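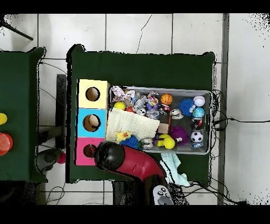
Tile grout gets dark long before the tile does, and mopping mostly pushes the dirt down into it. This page covers how to clean and reseal the grout in a playroom, hallway or any other floor that takes daily traffic. It works on glazed ceramic and porcelain. White tile with light gray grout, laid in big squares, is the easiest kind to do, as you can see where you have been. Look for thin dark cracks in the tiles before you start and keep standing water off them.

What you need
A stiff nylon brush, two buckets, baking soda, dish soap, old towels and a penetrating grout sealer. I use Folira, which comes in a 584 ml bottle. One bottle did my whole floor with a little left over.

Cleaning
1. Move the furniture out and vacuum twice.
2. Mix baking soda with water until it is as thick as toothpaste – a drop of dish soap helps.
3. Work it into the lines with your fingers, a few feet at a time, and leave it for ten minutes.
4. Scrub along the line, then across it.
5. Wipe up with a wet towel. Rinse in the second bucket, not the first.

Do not use vinegar. It eats at unsealed grout.

Sealing
Let the floor dry overnight with a window open. Run a small brush of sealer down each line and wipe any drips off the tile within five minutes. Give it a second coat after an hour. Stay off it until the next morning.

I redo mine every May. If a line is crumbling, dig it out and regrout it first – sealer will not hold it together.

Fiifi Adjei, Zeltstead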